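How to bring a two-arm charging bench into a phone repair shop (and keep your people happy with it) 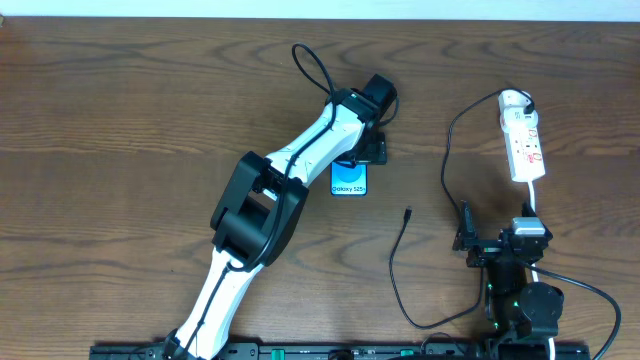 Last changed in October by Spyros Bakalis – steps 4 and 7 rewritten, parts of step 2 moved to the Salten page

If you run a repair counter or a refurb room, you know the charging check. Pick up the phone, plug it in, look for the charging symbol, wiggle the plug, write it down, pick up the next one. At Purkside we do 66 phones on a normal day, and until last year every one of those plugs went in by hand. Now two arms share the job with us and I love it! I've written down how we set it up so the Finow shop can copy it, and so can you.

The big arm handles the phone and the small one is there for the cable. Both are anchored to one rail, with the phone and the charging cable on the table between you and the wall. You don't need a fancy cell for this. You do need a solid table and a few quiet mornings.

1. Talk to the people who do the job now

Do this before you order anything. I sat with our bench team for a whole shift and asked which part they'd give away first. I was sure they'd say the typing. They said the plugging, every one of them, on account of sore thumbs. They also told me what they wanted to keep, and that turned into step 5.

2. Mount the rail, then the arms

Bolt the rail along the edge of the table nearest you. Tighten it, lean on it, tighten it again. The large arm goes on the left and the small one on the right. Move each arm slowly through its full reach with the other one parked, and then swap. If they can touch anywhere outside the middle of the table, slide the small arm farther right.

3. Sort out the cables

I can't say this enough – cables cause more trouble than software. Leave slack at every joint, run the arm's cable along its links, and bend each joint to its limit to see whether anything pulls tight. Put the power strip off to the right where you can reach it without leaning over a moving arm. The charging cable has to be free to move, so don't tie it down.

4. Teach the positions

Switch the screen on first so you can tell at a glance which way up the phone is. Then, at the slowest speed:

Bring the big gripper over the phone and lower it until the fingers just touch. Save that point.
Close the gripper gently. Use a scrap phone for this, please!
Guide the small arm to the cable and save the pickup point a little behind the connector.
Save the approach to the port as four short moves. One long move looks great and misses a lot.
Save a parked position for both arms and give it a name everyone will remember.

Let each person on the team teach one full round themselves. It took us 11 days to get through everybody, and it was worth every hour. People who have moved an arm with their own hands stop being nervous around it.

5. Decide what stays with people

Ours is simple. The arms do the plugging and unplugging. People look at the port before the phone goes on the table, and people decide what happens to a phone that fails. Write your own version on paper and hang it by the bench. Ask the team for the wording (theirs was much better than mine).

6. Change the shift plan, too

A bench like this moves work around, and the plan should show it. We took plugging off the daily sheet and gave that time to port cleaning and soldering practice. Two of our people now do repairs they used to send out to Kalogeropoulos, and they're really good at them. Tell everyone early what happens to their hours. Ours stayed the same, and I should have said so on day one instead of in week three.

7. Run it side by side

For the first 14 shifts, check every phone by hand after the arms have had it. Keep both results on one sheet. Where they differ, stop and look at the cable before you touch any settings.

Daily start

Park both arms and wipe the table.
Look at the connector tip for bent or dirty contacts.
Run one scrap phone through at slow speed.
Tell the person next to you that you're starting, then go to normal speed.

Questions about the rail spacing or the taught points can go to me at the Purkside bench. Gripper settings for tablets are on the Salten page.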